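October, late evening

Second screening of the children's cut at the Grinik. 124 kids and a handful of parents. We are down to 69 minutes now and it moves much better. The goat chase got the biggest laugh again. The part with the grandmother's letter still drags, and two boys near me started kicking the seats.

Macarena Troncoso wants to lose the letter completely. I would keep the first half and go straight to the ferry. 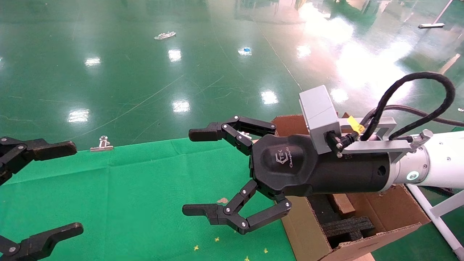 Melaniia Ivanyshyn sent new music for the ferry this afternoon. It is slower than the old track but I like it. The sound mix will cost another 3115, so the poster has to wait until next month.

Tomorrow I call Cliltuvent at nine about the subtitles, then back to the edit.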